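Why Clothes Come Out of the Wash Wrinkled, and How Folding Helps

For readers ages 8 to 11
By Tove Eyvindsson
Updated 3/27/19

A clean shirt can look worse than a dirty one. It goes into the washing machine fairly smooth and comes out twisted up with a sock and half of somebody's pajamas. To understand why, you have to look at what cloth is made of.

What cloth is made of

Most T-shirts are cotton. Cotton comes from a plant. The fluffy part of the plant is made of thin hairs called fibers, and a single one is hard to see. The fibers are twisted together to make yarn, and the yarn is looped or crossed over and under itself to make cloth.

If you look at the bottom edge of a T-shirt through a magnifying glass, you can see rows of tiny loops. That is called a knit. A bedsheet is different. Its threads go over and under each other like the strips in a paper mat. That is called a weave. Knits stretch easily. Weaves do not stretch much, and they usually wrinkle more.

What water does

Cotton soaks up water. When the water gets inside the fibers, they swell and get softer, and they can bend into new positions. While the fibers are wet, the washing machine turns the clothes over and over. Then it spins very fast. The spinning pushes the clothes against the wall of the drum and flings the water out through small holes.

This is good for getting water out. It also presses the cloth into whatever shape it happens to be in. If a sleeve is bunched up during the spin, it stays bunched up. If the shirt dries that way, the fibers get stiff again in their bent positions, and now you have a wrinkle.

Polyester is made in a factory from a kind of plastic. It soaks up very little water, so a soccer jersey made of polyester often comes out nearly flat.

How to get wrinkles out

The easiest time to fix a wrinkle is before the cloth dries. Take the shirt out of the machine soon after it stops. Hold it by the shoulders and give it two or three hard shakes. Pull the sleeves straight and smooth the front with your hand. Then hang it up.

The weight of the cloth does some of the work. A wet shirt is heavy, and its weight pulls it straight while it hangs. You can test this at home with two cotton T-shirts. Hang one up wet. Leave the other in a ball on a towel. Check them both the next day. The one in the ball will probably still be damp in the middle.
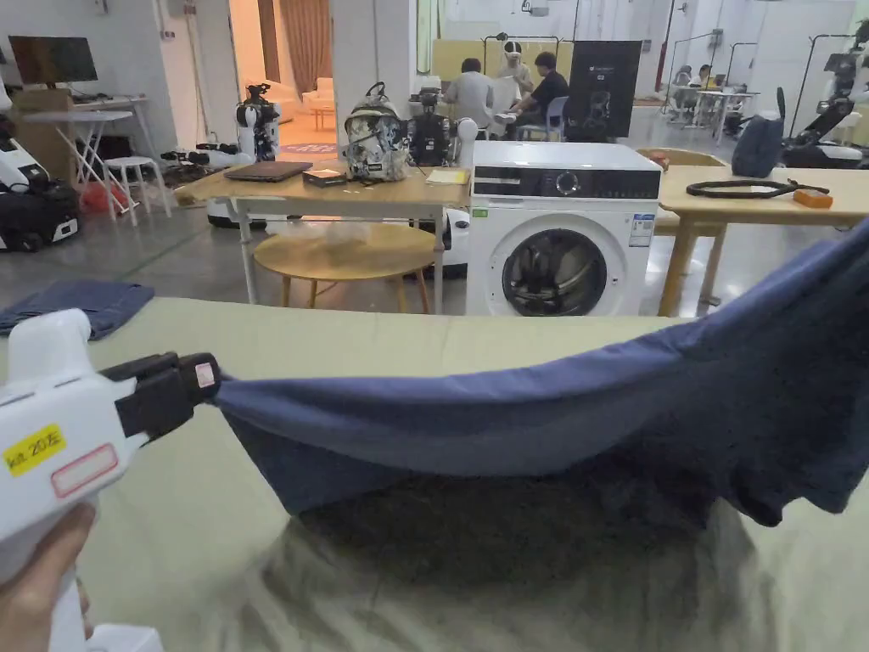 Once the clothes are dry, they need to be folded. A garment that is picked up by one corner hangs in loose folds, and you can't tell which part is which. It is easier to lay it on a flat surface and find the edges first. A table is best. A bed works too, but it is soft, so the cloth sinks in and the edges move around.

Folding a T-shirt

1. Lay the shirt face down on the table. The collar should point away from you.
2. Smooth it with both hands, starting in the middle and moving out.
3. Fold one side in toward the center of the back. Fold the sleeve back so it lies on top.
4. Do the same with the other side. You should have a long rectangle.
5. Bring the bottom up to the collar.
6. Turn it over.

Your first few will be crooked. My niece folded 16 shirts in a row before she got one she liked, and then she unfolded it to show her brother and had to start again.

Folding pants

Put one leg on top of the other so the seams match. Pants have a pointed part at the back, below the waistband. Tuck that in to make a straight edge. Then fold the legs in half, and in half again if your drawer is small.

Does a fold make a wrinkle?

Yes, sometimes. A fold is a bend in the cloth, and if a heavy pile sits on it for weeks, it leaves a line called a crease. A crease in dry cotton is usually fainter than a wrinkle that dried in, and it often goes away after you wear the shirt for a while. The bottom shirt in the pile gets the deepest creases. Some people put clean shirts at the bottom and take from the top, and some stand their folded shirts on edge like books.

Words to know

Fiber: a very thin hair that cloth is made from.
Yarn: many fibers twisted together.
Knit: cloth made of loops.
Weave: cloth made of threads that cross over and under.
Drum: the round part inside a washing machine that holds the clothes.
Crease: a line left by a fold.

Ask a grown-up before you use the washing machine, and leave the iron to them. Never climb inside the drum or let a pet get in.

Next page: Where Does the Lint Come From?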